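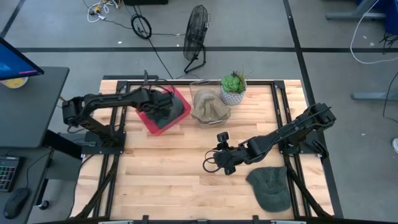

Product Review: Idier Toolpath Suite, Milling Edition

December - By the Shop Software Desk

Search articles Go All sections

The Idier suite is sold to small and mid-sized machine shops that want programming, simulation and tool records in a single package. Our reviewers installed it at the Plamholm test shop and used it for routine three-axis work in aluminum and mild steel.

Setup was orderly. The installer asks for a machine definition, a post-processor and a tool library, in that order, and will not continue until all three are in place. Our existing library of 1,873 tool entries was imported from a spreadsheet. The software accepted 1,744 of them; the remainder lacked a flute length and had to be corrected by hand. The error report gave the row number for each, but it could not be exported. 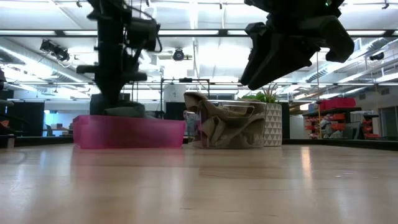

Bin handling at a wooden worktable.

Roughing paths were smooth and required little editing. Rest machining was less consistent, and on a pocketed bracket the software left a thin wall of stock that we removed with a separate operation. Simulation of a 500-line program loaded in 9 seconds. Collision warnings were clear, although the holder must be modeled by the user.

The competing Cuesta package offers better drawing import and a more complete manual. Idier has the stronger post-processor editor - a point of some weight for shops with older controls.

Licenses are sold per seat through Pramberg, and training is billed separately. We recommend the suite for milling departments with an experienced programmer on staff. Shops that also need turning should wait for the lathe module.

Contact the editors | Copyright Plamholm Shop Review. All rights reserved. | Back to top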